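Home | Reviews | Kits & Parts | Services | Forum | About

Isov Wrist Capture Kit: what you get for 1,250 dollars
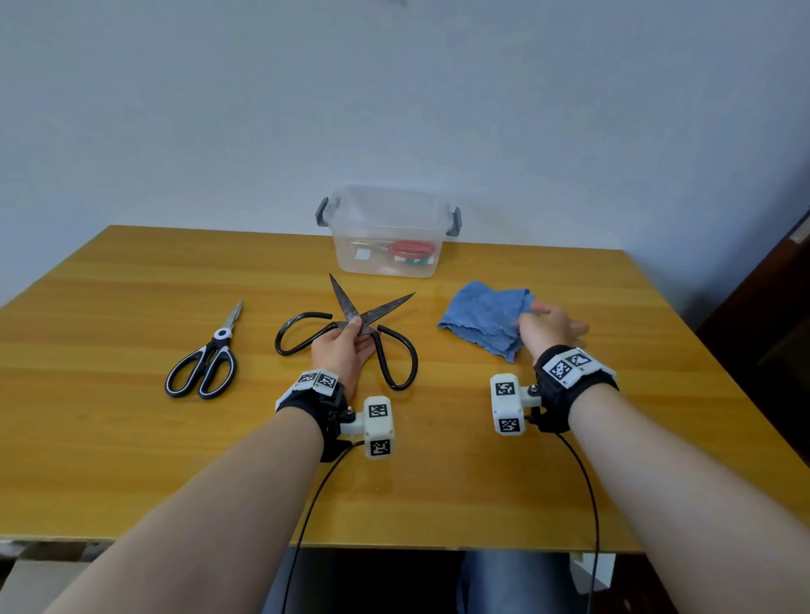

Old scissors in the left hand, cloth under the right fingertips, Isov kit on both wrists.

Reviewed by Nayeli Barrera, 2018-04-24

Isov sells this kit to labs that want to record how people use their hands and feed the results to a robot arm. The sales page promises "studio tracking on a kitchen table." I have read that sort of sentence before, usually right ahead of a calibration routine that eats the morning.

The kit is two black fabric straps, each with a white block on top and a white module screwed to the side. All of them carry printed square markers, and a head camera reads the markers to work out where the wrists are. The module is 3D printed and looks it. I don't mind that in a lab part. I mind it a little at this price.

Each wrist also has a thin black cable. Isov's page uses the word "untethered" twice, and I would like to know what they think it means. You learn to keep your elbows in. The bigger nuisance was catching the right cable on the table when I reached across.

We ran 19 sessions at our bench in Sosterbridge, mostly sorting and handling household tools. Scissors are a fair test. You pick them up by the blades, by the pivot or by the loops, and your wrist turns a lot between one grip and the next. Tracking held up well on slow turns. When I rolled my palm up and the top block faced the floor, the side markers were supposed to take over. Sometimes they did. In the other cases the software filled the gap with a smooth guess and did not flag it, and that bothers me more than a dropout would.

Remember too that this tracks wrists. What the fingers do is left to the camera and to whatever model you bring. The brochure's talk of "full hand skill" is generous.

Setup took 20 minutes the first time. The straps are comfortable and stay put. Support answered my one email in two days, politely, without answering the question.

The Dovard set costs 586 dollars, has fewer markers and loses the wrist sooner, but it says so on screen when it does. For simple pick and place work I'd buy that one. If you need the extra markers, ask Isov for a trial and look at the raw data before you pay.

Reader comments (3)

Annag MacBrayne: We've had the Isov straps since December. Same trouble with the palm up. You can turn the smoothing off in the export settings, but it's well hidden.

Baird: Is the price for the pair or per wrist?

Nayeli Barrera: For the pair. Head camera is extra.

Contact us | Copyright 2018 | Back to top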